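Curso de Organização de Espaços Pequenos
Apontamentos da aula 2 - A mesa de trabalho e os objetos pessoais
Centro de Formação Hordale, segunda-feira, 2 de março de 2020

Estes apontamentos acompanham a aula e não a substituem. O português não é a minha primeira língua, por isso peço que me avisem quando uma frase não estiver clara. Corrijo o texto antes de o colocar outra vez na pasta da turma.

1. O que vimos na aula anterior

Na primeira aula falámos de armários e gavetas. Separámos o "arrumar" do "guardar". Arrumar é dar a cada objeto um lugar que se encontra sem pensar. Guardar é pôr o objeto fora da vista durante um período longo, por exemplo a roupa de inverno até outubro. Quem faltou deve ler as páginas da ficha Pugh antes de fazer o exercício do fim.

2. A superfície livre

Uma mesa é uma superfície de trabalho. Parece uma frase simples, mas muitas mesas são usadas como prateleiras: recebem o correio, as chaves, os livros que alguém pensa ler, o copo da noite. Chamamos superfície livre à parte da mesa onde se pode pousar as duas mãos e uma folha aberta sem empurrar nada.

Para calcular a superfície livre não é preciso fita métrica. Usamos uma folha A3 como medida. Se a folha cabe à frente da cadeira, a mesa serve para escrever. Se cabe só num canto, a mesa precisa de ser arrumada antes do trabalho.

A cor da mesa também tem influência. Numa mesa branca e lisa os objetos escuros ou de cor forte notam-se logo, e os transparentes notam-se pouco. Um objeto de vidro numa mesa clara deve ficar longe da beira e longe do cotovelo. É melhor tratar primeiro dos objetos de vidro e só depois dos livros e papéis.

3. Livros sobre a mesa

Os livros podem ficar deitados ou em pé. Em pé precisam de apoio nos dois lados, e numa mesa de trabalho esse apoio ocupa espaço. Deitados formam uma pilha, e a pilha tem as suas regras:

- o livro maior e mais pesado fica em baixo;
- as lombadas ficam viradas para o mesmo lado, o lado da cadeira;
- numa mesa de uso diário a pilha não deve crescer muito, ou o livro de baixo deixa de ser consultado;
- o livro que se usa mais fica em cima, mesmo quando não é o mais bonito.

A última regra entra às vezes em conflito com a primeira. Se o livro mais usado é também o mais pesado, fazemos duas pilhas, ou deixamos esse livro sozinho. Com uma pilha de dois livros, um de capa dura vermelha sobre outro mais claro, o problema quase não existe: levanta-se o de cima com uma mão.
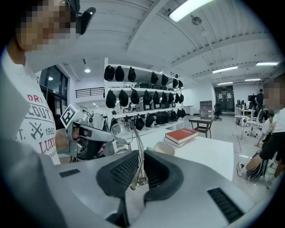
4. Objetos pequenos e frágeis: os óculos

Os óculos são um bom caso de estudo. São leves, usam-se muitas vezes por dia, riscam-se facilmente e ficam quase sempre no lugar errado: em cima de um livro, debaixo de uma folha, na beira da mesa. Num pequeno inquérito que fiz para o boletim Flisik recebi 165 respostas, e cerca de 30 pessoas escreveram que já se tinham sentado em cima dos próprios óculos.

O lugar dos óculos é o estojo. O lugar do estojo escolhe-se uma vez e mantém-se. Recomendo a seguinte ordem de gestos:

a) Pousar o estojo na mesa e abri-lo. O estojo fica apoiado, não na mão.
b) Dobrar as hastes, primeiro uma e depois a outra, sem forçar.
c) Pegar nos óculos pela armação e nunca pelas lentes.
d) Colocar os óculos dobrados dentro do estojo, com as lentes viradas para cima.
e) Verificar que nenhuma haste fica de fora e só então fechar.

Com armações finas de metal o passo b) pede mais cuidado, porque a haste dobra com pouca força e depois já não assenta bem na orelha. Um estojo de cor clara, como o bege, tem a vantagem de mostrar bem uma armação escura. A desvantagem é que se suja mais depressa - limpa-se com um pano quase seco.

Notem também a posição do estojo em relação aos livros. O estojo aberto precisa de espaço à volta para a tampa e para as mãos. O livro vai para trás, mais longe da pessoa, e o estojo fica à frente.

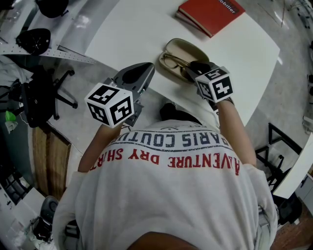 5. A cadeira e o chão

A cadeira faz parte da mesa. Uma cadeira de escritório com rodízios deve poder afastar-se sem bater em nada. Quando se trabalha de pé, inclinado sobre a mesa, convém deixar a cadeira ao lado e não atrás das pernas.

6. Exercício para a próxima aula

Escolham uma mesa de casa ou do trabalho. Façam um desenho simples, visto de cima, com todos os objetos no seu lugar de hoje. Depois arrumem a mesa segundo os pontos 2 a 4 e façam um segundo desenho. Escrevam meia página sobre o objeto que foi mais difícil de colocar.

Os trabalhos entregam-se em papel, na sala de Clirkport, ou na pasta da turma com o código 3608. Quem não tiver óculos pode fazer o ponto 4 com outro objeto que tenha estojo, por exemplo um instrumento de desenho.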